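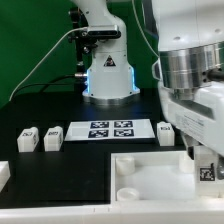
Jayanthi Rai asked that the minutes of the July meeting be corrected before anything else was taken. The entry on the Plullent locker recorded the door overlay as agreed, when it had been left open until a sample hinge was on hand. The correction was accepted and the July minutes were approved as amended.

Home Products Storage Seating Finishes Downloads Meeting notes Contact

Grorel Office Furniture
Product review meeting, Plullent storage range
17th October

Represented: design, production, purchasing, sales, installation.
Apologies: finance, written comments received and read under Pricing.

Matters arising

Door overlay. Design reported that the sample hinge had arrived and been fitted to the tall unit. Full overlay is workable on the single-bank locker. On the double-bank locker the two center doors share a partition and need half overlay, so a second hinge plate has to be carried. Production would prefer one plate across the range. Design replied that this would mean a thicker center partition and a loss of internal width in both compartments, and that customers storing a standard backpack would notice. Agreed to carry both plates. The half-overlay plate is to be stamped so that it can be told from the other by touch.

Leveling feet. The longer foot requested by installation has been added to the drawing. It is reached from inside the base compartment through a capped hole. Caps to match the interior color, which is light gray on every version regardless of the door finish.

Catalog numbers. No progress. Sales to send the revised numbering by the end of the week.

Carcass and board thickness

Production presented the board comparison. The 24 mm top panel was compared with the present panel on a run of three units with a seat pad on top. The thicker panel showed less sag at midspan and the edge band held better at the corners. It adds weight to the flat-pack carton and takes the longest carton over the limit for a one-person lift.

Installation objected to any carton that needs two people when the rest of the order does not. It was suggested that the top panel be packed separately. Purchasing noted that a separate carton means a separate pallet position and more edge damage, and asked that the damage returns for the existing flat tops be looked at first.

Agreed that the thicker top will be offered only where a seat pad or planter is ordered above the locker run. All other units keep the present panel. Design to show the two conditions on one drawing sheet, with the seat pad fixing points dimensioned from the front edge and not from the back, as installers set out from the front.

Locks

Three options were considered for the standard door: keyed cam lock, mechanical combination lock, and the Stistitz electronic lock.

The Stistitz lock needs a 28 mm bore, which is larger than the bore for the other two. A door drilled for it cannot be refitted with a cam lock unless a reducing plate is used. Sales pointed out that clients often begin with keys and change to electronic locks after a year or two, so the refit is more often in the other direction. Production confirmed that opening up a smaller bore on site is possible with a guide block but leaves a raw edge behind the escutcheon. On melamine-faced doors this is hidden. On veneered doors the escutcheon does not cover it fully at the lower side.

Jayanthi Rai asked whether the larger bore could be made standard and the reducing plate supplied with every keyed door. Purchasing will get a price for the plate in quantity. Until then the bore stays as ordered.

Master key arrangements were discussed briefly. One master per site, held by the client. Grorel keeps no copy. The wording on the order form is to be changed because it currently suggests otherwise.

The battery compartment on the electronic version faces the inside of the door. If the battery runs flat the lock is powered from outside by a contact pad. Installation asked that the instruction for this be printed on the handover sheet in addition to the manual. Agreed.

Finishes

Asadi has withdrawn two of the wood-grain melamine patterns used on the Plullent range. Existing stock covers open orders. The nearest replacement has a coarser grain and a slightly warmer tone, and it will not sit well beside older units on the same floor.

Sales to write to clients who have a second phase pending and offer them the remaining stock first. Add-on orders after that are to be quoted in the replacement pattern, with a sample sent before the order is accepted. Design will remove the withdrawn patterns from the finishes card at the next reprint. The online card is to be changed now.

Matte lacquered doors: marks from hand contact remain a complaint around the finger pull. Production has tried a harder topcoat. It cleans more easily but reads as satin under strip lighting, and the two sheens cannot be mixed in a run. Held over.

Ventilation

The slot pattern at the back panel is unchanged. On units placed back to back the slots are closed off by the neighboring unit. Design proposed a recessed back with a spacer rail, leaving a gap of seven millimeters on each side. Installation asked how the gap would be closed at the end of the run, where dust and paper clips collect. An end cover strip will be drawn. It should clip on without screws and be removable for cleaning.

Pricing

Finance's comments were read. The target for the four-door double-bank unit with keyed locks remains as set in July. The list price proposed by sales for the complete sample run, including seat pads and end panels, is $3,455 before freight. Finance asks that the seat pads be shown as a separate line, as they are bought in and carry a different margin. Agreed. No change to the discount bands.

Any other business

Label holders. The adhesive holder is to be dropped in favor of the recessed one. Remaining adhesive holders can be used for service orders.

Seat pad fabric. Purchasing asked for a decision on fabric grades. Not discussed for lack of time.

Actions

Design: top panel drawing, end cover strip, stamping of half-overlay plate, finishes card.
Purchasing: price for reducing plate, damage returns on flat tops.
Sales: catalog numbers, letter on withdrawn patterns, order form wording on master keys.
Installation: handover sheet text for flat battery.
Production: second topcoat trial on matte doors.

Next meeting to be called when the reducing plate price is in. Seat pad fabric to be taken first.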